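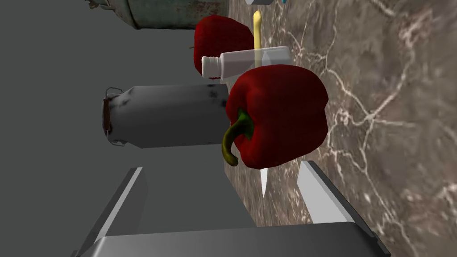 Venden Releases Rekano, a Tool for Teaching Two-Armed Robots by Remote Control

Home | Products | News | Investors | Careers | Contact

Print this page | E-mail this page

Jan 16, 2026 -- Venden today announced the general release of Rekano, a software package that lets an operator show a robot a task by remote control inside a simulated room. The operator moves a pair of handheld controllers, the simulated arms follow, and each completed run is saved as a demonstration from which a control program can be trained.

The first release includes 14 household tasks set in kitchens and living rooms. Most involve picking up or moving everyday items such as fruit, dishes, cutlery and metal cans on a countertop or cabinet. Operators may work from a view close to the gripper or from one that takes in both arms and the room beyond.

"Our customers asked for a way to begin collecting demonstrations before their hardware is delivered," said Bushra Orakzai, director of product at Venden. "With Rekano, a new operator can be recording usable runs on the first day."

Rekano was tested at the Figueroa training center, where operators recorded 700 demonstrations over 10 weeks. Runs that ended in a dropped item or a collision were marked by the operator and kept in a separate folder, so that teams can decide for themselves whether to train on them.
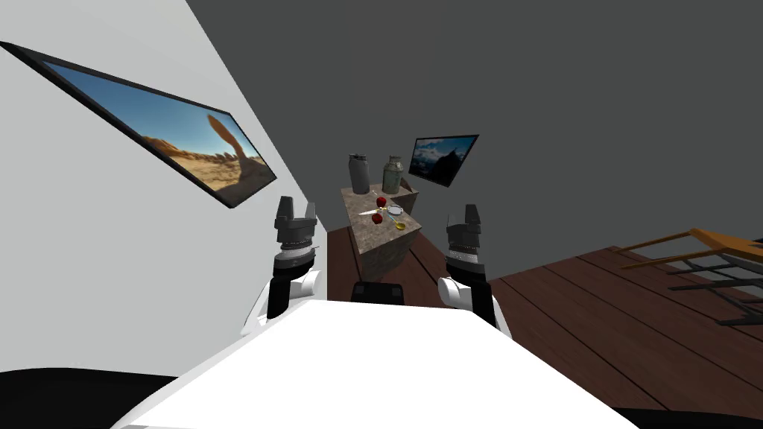
Two-armed robot at a cabinet set with apples, cutlery and metal containers, in a Rekano simulated room.

Item placement, wall pictures and surface finishes can be changed between runs. A supervisor may also replay any demonstration, trim the start or end, and return it to the operator with written notes.

"The people who teach these tasks are not always programmers," said Liv Strand, head of operator training. "We spent a good deal of time on the controls -- in particular on how the wrist turns and how the gripper closes -- so that attention can stay on the task."

Rekano is available now to holders of a Venden development license. Support for hand guiding, in which the operator moves the arms of a physical robot directly, is planned for March through an add-on named Petell. Existing customers will receive up to 2 operator seats at no added charge.

Media inquiries may be directed to the Venden press office.

Print this page | E-mail this page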